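Note to anyone pulling the **Lindine** set before 2019-04-16: please re-download! The old archive has bad gripper widths in it and I didn't catch them for way too long.

# Lindine – hand-held gripper recordings

1461 episodes of small-object handling, collected with the Clinimside hand-held gripper and its wide-angle camera. I maintain this by myself, so be patient with me in the issue tracker.

## What went wrong

The jaw encoder on the second gripper (`cifuentes-b`) had a cracked connector. Whenever the cable got tugged, the width reading froze at its last value while the video kept right on rolling. So you'd get jaws closing on screen and a flat line in `width.csv`. I trained a Brundivau policy on it, and the arm squeezed a plastic cup until the overload stop kicked in (no one was near it – still not fun).

- 125 episodes had at least one frozen stretch
- 80 of those could be fixed from the jaw markers in the video
- the rest are in `quarantine/`, please don't train on them

## Blocked views

A separate headache. Sometimes a glove gets so close to the lens that it's just a big dark blur, and the marker tracker loses everything behind it. These frames have `occluded=1`. I left them in, with the person and the loose wires still in view on the other side. 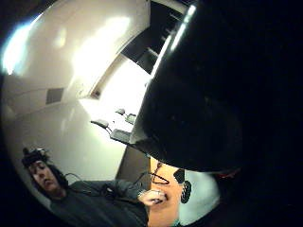

## Before you train

1. Run `check_width.py` and look for flat runs longer than 80 frames.
2. Drop or mask anything with `occluded=1`.
3. Keep your overload stop on. Yes, even for the quick test.

## Still to do

New connectors are on order, and I want a freeze alarm in the recorder by September. The timestamps in `cifuentes-a` drift a little too, see issue tracker.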